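Section 4: Setting up and clearing the snack table

I wrote this part after my third month with the Wovuston table set, and I've kept it in the order I do things at home. If you haven't unpacked the lids and spare liners yet, go back to Section 3 and do that first. Vratislav Vaněk checked my steps against his own set, so any good ideas in here may well be his.

Before you start

1. Pick your spot. I like the table near a doorway so I can carry things straight through from the kitchen.

2. Put the trash can at the back corner and fold the liner bag down over the rim. Pull it down a good way – mine used to slide in as soon as a wet napkin hit it.

3. Set out the tissue box on the left, then one clear food container and one napkin up front. Stop there for a minute and see how much room you have left!
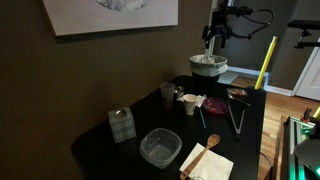

Trash can at the back, tissues on the left, container and napkin up front.

Note: The liners that fit me best are the Gromico ones, item 2545 on the order sheet. The bigger size works too but bunches up at the bottom.

Laying out the dry goods

4. If you want a cloth on the table, smooth it out from the middle before anything goes on it. I use a black one because my family is heavy-handed with the coffee (you know who you are).

5. Fill a container with your dry goods and park it toward the back. I pour in 800 grams and leave the rest in the pantry. Keep the fill below the rim or you'll be picking grains out of the floorboards until November.

6. Lay a napkin flat and rest the wooden spoon on it. Small cups and the bowl can go wherever your hands reach easily.

Caution: Don't lift a full container by one edge. Use both hands, always.

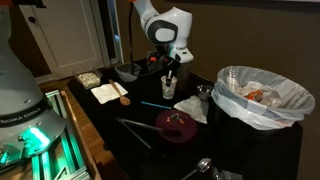 Adding the snacks and serving tools

7. Bring out the small plate with just a few pieces on it. You can top it up later, and it looks nicer than a heap.

8. Put the tongs next to the plate with the grips where a guest can grab them. I go to the right of it, but Rozália Kadlec is left-handed and flips the whole thing around.

9. Keep an open, empty container in front for leftovers. Cups go toward the back, where sleeves won't catch them.

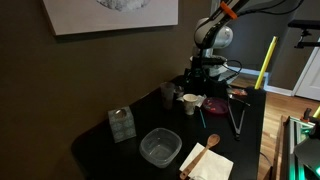 Purple snack plate with the tongs to its right and an open container in front.

Clearing up

10. Paper first, straight into the trash can. Then the food, then the cups – in that order you only walk to the sink once.

11. Wash the wooden spoon by hand and stand it up to dry overnight. Lids and care of the cloth are in Section 5.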